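Fórum Agulha & Linha > Costura em geral > Costuras paralelas na aba: quantas é demais?
Publicado por linhatorta, segunda-feira, 21h40

linhatorta escreveu:
Estou a fazer chapéus para vender na feira de dezembro e encravei na aba. O molde da Prurkov manda pespontar em voltas paralelas com 5 mm de intervalo. Fiz assim e a aba ficou com a firmeza moral de uma panqueca. Aperto mais as voltas ou troco a entretela?

dedal_de_lata escreveu:
Troca a entretela. O pesponto é decoração, quem segura a aba é o que está lá dentro. Eu uso a Joltano média, duas camadas, e já fiz 35 chapéus sem uma queixa (a minha cunhada não conta, queixa-se de tudo).

bainha226 escreveu:
Discordo, e com gosto. Uma aba com boa entretela e pouco pesponto empena à primeira lavagem. As voltas juntas prendem as camadas umas às outras e dão corpo. Ponto 3, linha de poliéster, e paciência, que essa não vem em carrinho.

dedal_de_lata escreveu:
Empena se não a encolheres antes de cortar. Mas isso dava trabalho, eu sei.

bainha226 escreveu:
Encolho tudo desde antes de haver este fórum – e antes de haver a Joltano, já agora.

linhatorta escreveu:
Enquanto os senhores se entendem, experimentei as duas coisas num retalho. Com 20 voltas a aba fica em pé sozinha, mas gastei meio carrinho e a agulha partiu-se na zona da costura do centro. A Voneo faz aqui um barulho que não vem no manual.

bainha226 escreveu:
Agulha 100, e passa o centro à mão no volante. Quanto ao intervalo, vê os pespontos juntinhos na aba, em escuro:

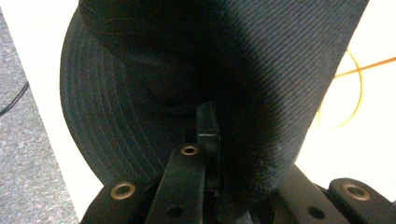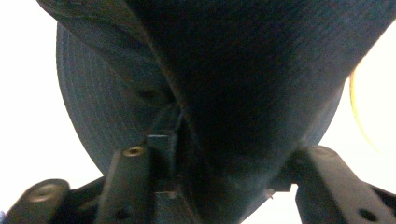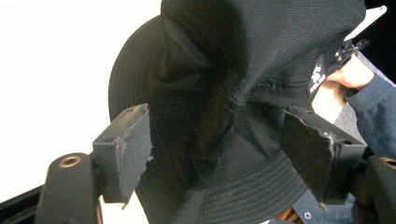 dedal_de_lata escreveu:
Bonito, mas sarja preta perdoa tudo. Faz isso em linho cru com linha a contrastar e depois falamos. Cada volta torta vê-se da outra ponta da feira.

linhatorta escreveu:
Vou de sarja escura, então. Fico com uma camada de entretela e voltas a 4 mm, e desagrado aos dois por igual. Alguém sabe se a Santoro ainda vende fita de carneira a metro?

bainha226 escreveu:
Vende, mas só em bege. Leva a mais, que a curva come sempre uns centímetros.

Contacto | © Fórum Agulha & Linha | Voltar ao topo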